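How to Adjust a Sagging Cabinet Door

Most sagging doors need a screwdriver and 2 minutes of work. Empty the shelf nearest the hinges first.
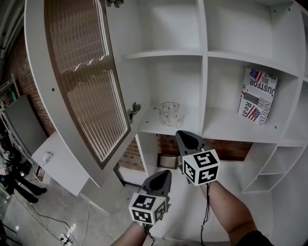
Tighten the screws that hold each hinge to the side panel. If one just spins, pack the hole with a sliver of wood and glue — let it dry overnight.

Next, turn the side screw a quarter turn and close the door to check the gap. 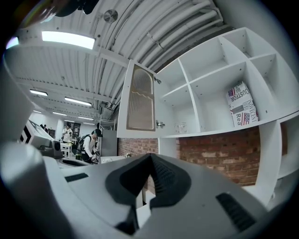

White cabinet with the door open, hinges at top and bottom right

Glass doors weigh more, so support the lower edge while you work. 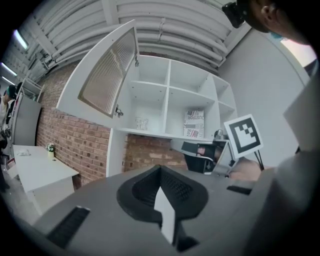 Biser Zapata
Home repair writer

Finish with the upper hinge. If the door still drops, replace both hinges as a pair.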